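Home Archive Notes About

Getting rid of the smell in kitchen cloths

7th November
Posted by the author of Flaltura

For most of the summer the cloths in my kitchen smelled sour within a day of coming out of the drawer. They were washed, they were dry, and they looked clean. As soon as they got damp again, the smell was back. I changed one variable at a time from May onward and kept notes.

What the smell is

Bacteria feed on grease, food residue and skin oils held in the fibers. A wash at 40 °C with liquid detergent removes most of the loose soil and leaves a good part of the bacteria alive. Fabric softener makes it worse by coating the fibers, so water and detergent reach less of the surface on the next wash. Slow drying does the rest. A cloth folded over the faucet in my kitchen took 14 hours to dry through. The same cloth opened out flat on a rack took less than half of that.

I have two kinds of cloth in rotation. The cotton ones are an old Hepburn set, plain weave, and they tolerate almost anything. The others are microfiber from Oretti, a polyester and polyamide blend. They pick up grease well and hold on to it just as well. Chlorine bleach and high heat both damage them, so any routine has to be split by fiber.

Things that did not help much

Vinegar in the rinse compartment reduced the smell for one or two uses. It is a weak acid and takes off some mineral scale, which matters in my area, but the effect on grease was nil. Baking soda in the drum did nothing I could detect. Doubling the detergent was a mistake: the machine did not rinse it all out, and the cloths came out stiff and slightly slick.

I also read up on heating a wet cloth in the microwave. Steam does kill a large share of the bacteria, provided the cloth is soaked through. A cloth that is only damp heats unevenly and can scorch or catch fire, and anything with metallic thread should stay out completely. It also comes out hot enough to burn a hand. The main objection is that it leaves the grease where it was, so the bacteria have a food supply when they return. I do not use it as a regular method.

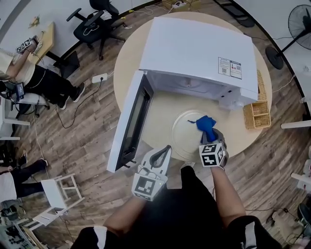

The routine that worked

1. Strip once. Cotton only: a bucket of hot water, a scoop of oxygen bleach (sodium percarbonate), and the cloths left in it overnight. The water turned gray-brown, including for cloths I had considered clean. Microfiber gets warm water and plain detergent for two hours.

2. Wash hot. Cotton goes through at 60 °C with powder detergent, which normally contains bleach where liquid does not. My machine is a Histov front loader, and its nominal 60 reached 57 on a probe thermometer, close enough. Microfiber stays at 40.

3. Skip softener permanently. This includes dryer sheets.

4. Add an extra rinse. It adds 19 minutes to the cycle on my machine. If the cloths feel slick when wet, detergent is still in there.

5. Dry them the same hour. A cloth left in a closed drum overnight will need washing again.

6. Hang between uses. One layer, fully open, away from the sink. A hook at one corner is worse than a bar, as the fabric bunches up and stays wet in the folds.

Results so far

The cotton cloths now go two days in use before I notice anything. The microfiber ones are better than they were but still turn after a day of greasy pans, so I have moved them to windows and countertops and wipe the stove with cotton.

Two of the oldest cloths did not recover after two rounds of stripping. They have been cut up for the garage.

Still to be tested: whether the machine itself is contributing. The door seal had a black film in the lower fold, which I have cleaned, and I am running an empty hot cycle once a month. I will add the numbers when I have enough loads to compare.

Contact | © Flaltura | Back to top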